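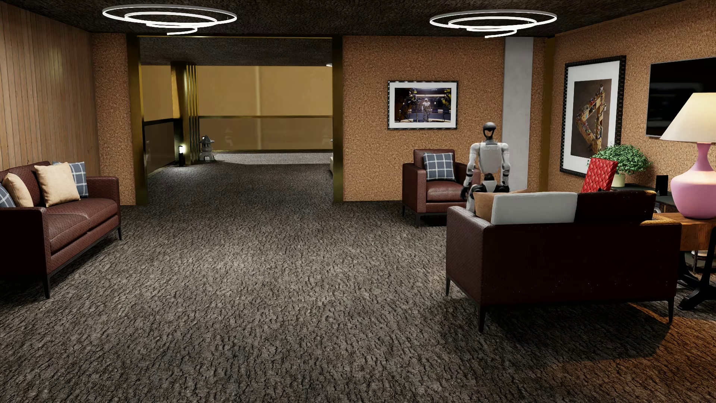 So my weekend got eaten by a stop button. A fake one, in a fake living room, and I was still in a bad mood until Sunday night.

If you're new, I test walking software for a small outfit in Nomport, and most of my walking happens in simulation. The room I use the most is called Brikgate. It's a lounge with maroon furniture, a carpet that looks like tree bark and a wide doorway out to a hall, and I've spent more hours in it than in my own living room (which could use a spiral light or two, come to think of it). The job for this round was boring on purpose. The robot starts in front of the armchair, gets told to go to the hallway, and at some random moment along the way we hit stop. It has to stop, stay standing and stay put. Then the whole thing resets and goes again.

Friday evening I kicked off a batch of 2,718 runs and went to get tacos. Saturday morning the summary was all green. Every stop acknowledged, no falls. I was ready to close the laptop and do something about the gutters.

Then I scrubbed through a few of the replays over coffee, mostly out of habit, and landed on run 2,412. The robot had come around wide, bumped its thigh on the arm of the near sofa, and got the stop command right at that moment. The log said STOPPED. The little status light in my viewer went gray. And the robot kept going! Tiny steps, sort of a shuffle, sideways along the sofa, then backward, then sideways again, for the entire ten seconds until the reset. It never fell over, so it never counted as a fall. It never left the "stopped" state, so it never counted as a failed stop. As far as my lovely green summary was concerned that was a perfect run.

I watched it maybe fifteen times. Then I texted Evelien Wouters, who wrote most of the balance code, and she wrote back "oh no" and nothing else for an hour.

What we worked out, with her on speaker and me pacing the kitchen: stop, the way we had it, tells the planner to quit asking for steps. The planner quits, says so, and that's what gets logged. But there's a second thing that can ask for steps, the balance controller, and it has to be able to, or the robot would tip over whenever anyone nudged it. If something pushes on the body, balance takes a step away from the push. Fine. Except when the body is already leaning on furniture, the "push" never goes away. Balance steps, the leg comes back into contact, balance feels a push, balance steps again. Nobody had told it that being stopped was supposed to mean anything.

A step or two after a stop is okay with me, by the way. I'd much prefer a short recovery step to a whole humanoid coming down on somebody's shins. Ten seconds of wandering is another matter. In Brikgate the worst it can do is rub up against a sofa. Put the same code on Gosselin (our real one, who hangs from a gantry for now, thank goodness) and I'd be standing right there with my thumb on the button, believing the log.

Next I had to find out how often it happened. I wrote an ugly script that ignored the status completely and just looked at the feet: did either one leave the floor later than one second after a stop? It came back with 23 runs. All of them had some part of the robot touching furniture when the stop came in. The near sofa was the big offender, which makes sense given where the path squeezes past it, and the armchair got a couple at the very start, when the stop came before the robot had properly set off.

And then I did the thing where you doubt your own evidence. The furniture in Brikgate comes from a package called Clollberg, and the invisible collision shapes inside Clollberg stuff are sometimes fatter than what you see. I wondered if the robot was just stuck inside a bad shape and getting squirted out by the physics. So I swapped the sofa shape for a plain box, trimmed it to be a hair smaller than the cushions and arms, and ran those 23 again. Same shuffle in most of them. A few went quiet, so okay, the shapes did play a part, but the bug was ours.

We have a fix in now. Sort of a fix. When a stop comes in, balance gets a small allowance of steps, and once it has used them up, it has to plant both feet, drop its hips a little and soften the joints on the side where the contact is. If it really is about to go over, it goes into a controlled sit instead of stepping off somewhere. Evelien doesn't love the sit. Neither do I, I've seen it end up half on the carpet and half on the sofa like my uncle after Thanksgiving. We argued about it until her dinner was ready and left it in.

The other change is dumber and I like it more. STOPPED now gets written by a separate check that looks at joint speeds and foot contact. The planner can say whatever it wants, it gets logged as "planner idle." I went back through our old test reports from June with a bad feeling in my stomach, and yep, every stop result in there was the planner grading its own homework. I've marked them all as not valid, which was a fun email to write first thing on 03/07/2023, before anybody had coffee.

Last night I ran a smaller set, more than 200 starts, all with the robot deliberately shoved up against something when the stop arrives. No shuffling. Two sits. One odd case where it planted its feet fine but its left arm kept drifting up very slowly, like it wanted to ask a question, and I haven't a clue yet what that is. The arm has its own controller, of course – and I'd bet my gutters it has its own idea of what stop means too.

Gosselin stays on the gantry until I've sorted the arm. I also want a test with something soft in the way, where the contact comes and goes, and I'm going to try one with the stop sent right in the doorway, halfway into the hall, shoulder on the post. If any of you have a decent way of modeling couch cushions that doesn't bring the sim to its knees, please leave a comment. Mine are basically bricks.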